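Section 3. Safe Practice When the Arm Works Over Furniture

Welcome back! By now you have the Kostby controller talking to your arm, and we know how tempting it is to start moving things straight away. Please give this section a slow read first. It covers the house rules we ask every Fullance user to follow when a tool is held out over a table or cabinet, and it applies to simulated rooms as well as to real ones. Habits picked up on the screen have a way of following people into the workshop, so we would like them to be good habits.

3.1 Before you move

1. Load your room in Findix and look it over from at least two viewpoints, one of them low enough to see the gap between tool and tabletop.
2. Enter the length of the held tool. A pen or any thin stick reaches well past the fingertips, and the controller only knows about the part you tell it about.
3. Set the clearance height to 30 mm above the tallest item in the work area. Books and small ornaments count, even the ones you don't plan to touch.
4. Set the speed limit to 38 percent for the first run (you can raise it later, once the path has been checked).

Note: Clearance is measured from the lowest point of the whole arm. People tend to watch the tip and forget the forearm, which can hang quite low when the arm reaches across a gap between two pieces of furniture.

3.2 The first run

1. Start with the tool above the surface and pause there.
2. Step through the path one point at a time, checking the forearm and wrist at each stop.
3. Run the full path 3 times without a stop before you allow contact with the surface.
4. Save the path under a new name, so the old one is still there if you want it back.

CAUTION: Never reach in to straighten a tool while the arm is powered. On a real arm, press the stop button, wait for the arm to hold still, and then step in.
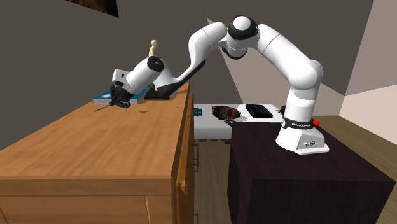
Do I need to repeat the first run if I only change the tool?

Please do repeat it, even for a tool of nearly the same length. Enter the new length, go back to the 38 percent limit, and step through the path again before any contact.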